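How to sort a kitchen drawer that has stopped closing

Updated 2024-12-10

Most kitchens have one drawer that takes everything without a home. Ours at Durnemside was 600 mm wide and had jammed twice in a month before I emptied it. The method below works for any deep drawer and takes an evening, longer if you stop to test every pen.

What you need

A clear table, a few open containers, a damp cloth, a tape measure and a bin bag. A vacuum cleaner with a narrow nozzle helps with the corners.

1. Take the drawer out

Pull it to its full length and look at the runners. Older wooden drawers lift up and out. On metal runners there is usually a small plastic lever on each side, and you press one up and the other down while pulling. If something has caught at the back, slide a flat ruler over the top of the contents and push them down before you pull again. Don't force it. A bent runner costs far more trouble than a snapped spatula.

2. Empty and sort

Tip nothing out. Lift things out by the handful and put them straight into a container. I use three groups: things used every week, things used a few times a year, and things that belong in another room. Rubbish goes in the bag as you find it. Dead batteries should be kept apart and taken to a battery collection point, with a bit of tape over the ends.

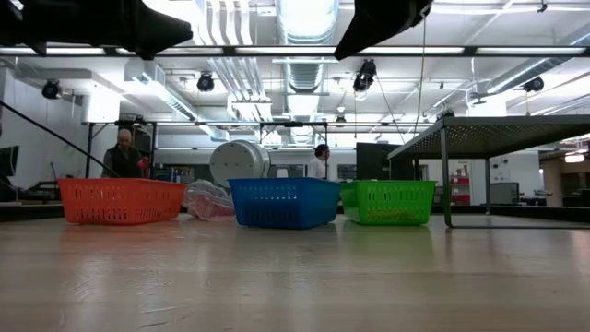 Keys are the slow part. Try each one in every lock in the house, label the ones that fit and put the rest in an envelope. If the envelope is still sealed in April, throw it out.

Instruction leaflets can nearly all go. Check that the maker has the manual online, write the model number inside a cupboard door and recycle the paper. Keep receipts for anything still under guarantee.

3. Clean the drawer

Vacuum the inside, then wipe it with warm water and a drop of washing-up liquid. Leave it to dry fully before you line it. Wipe the runners with a dry cloth. If they squeak, rub a candle stub along wooden ones; metal ones want a little dry lubricant.

4. Measure before you buy dividers

Measure the inside width, depth and height, and take the height at the front, where the cabinet rail often sits lower. Take 5 mm off the width so the tray will drop in. I bought a Gralline tray first and had to send it back because I'd measured the drawer front. The Skuditz one that replaced it has loose walls that clip in where you want them, and it has stayed put so far. Cut-down cereal boxes do the same job for nothing, though they sag after a few months.

5. Put things back

Weekly items go at the front. Long tools lie front to back. Anything with a blade needs a sleeve or a slot of its own. Leave one section empty, as it will fill up by itself.

Things used a few times a year go in a lidded box on a high shelf. Write the contents on the end that faces out.

6. Refit the drawer

Push both runners fully into the cabinet, line up the drawer and slide it in level. Some makes click when they catch. Open and close it a few times with the contents in. If it rubs on one side, take it out and try again before you reach for a screwdriver.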